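Advertising Sales Representative, Grendora Senior Living Guide

Erneo publishes a free print and online directory of services for older adults. We are hiring a part-time representative for the Greenberg and Plukeck editions, 30 hours a week.

You will call on home care agencies, pharmacies and retirement communities, sell listings and display ads, and collect artwork before the June deadline.

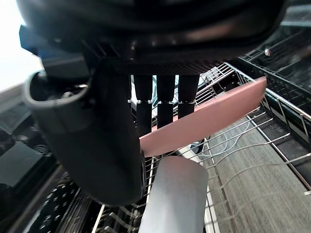
What we ask for

Three years in media or local ad sales
A valid driver's license – mileage is paid
Comfort with cold calls

Pay is hourly plus commission, with a $100 monthly phone allowance.

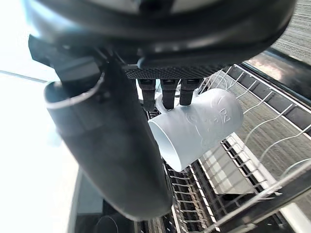 White plastic cup held on its side

Send a resume and cover letter to the Greenberg office.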